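Flundero - cable-and-bin sessions, house rules and data card

Hi, I'm Tímea Gulyás and I look after this folder. Zsófia Mészáros wrote the first version of these rules on the back of a packing slip, and I've been adding to them ever since, so please forgive the mixed tone! Last edited 17 October 2019.

What you get

There are 300 episodes, mostly soft and awkward stuff: cables, hose, anything that coils. Each one comes with the joint log, the fixed camera views and a plain text note from whoever was on shift. The notes are my favorite part (Zsolt Deák's are very short, Piyumi's are practically letters).

Table rules

1. Loops stay flat or in a low heap, and the arm starts above them, never in them. If a loop catches on the end piece, stop and write it down. Don't tug.

2. Clear bins go straight on the wood, no mat under them. I know they throw reflections everywhere - we want those in the data. Black cable out on the table and gray coil inside the bin is a perfectly good layout.

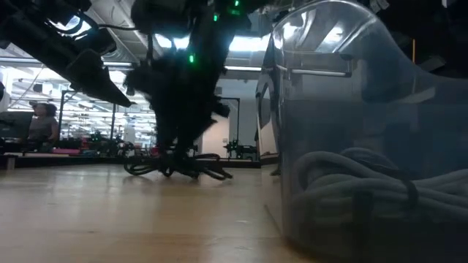 3. Say out loud that you're about to move the arm, even if you think the room is empty. People at the benches are often facing the other way with their eyes on a monitor, and I'd much rather be annoyed by shouting than surprised by a motor.

4. Check the arm's own cable before each run. It needs slack over the top, enough for a full reach, and it mustn't rub on a bracket.

5. Camera positions get logged at the start and again at the end. Low views are welcome, even when something big and shiny fills half the picture and the cables are just a dark little pile beside it.

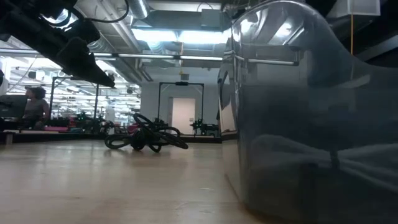 Naming and splits

Folders run Virág-001 to Virág-300, in the order they were recorded. The last 24 are held out for testing, so please don't tune on them. We skipped renumbering after the August cleanup, and I'm not going to start now.

Known problems

Gripper force is missing from a few early runs. Glare can fool depth badly near the bins, so treat those values with suspicion. If you find a broken log, send the folder name to Aranka Deák or me and we'll fix it or pull it.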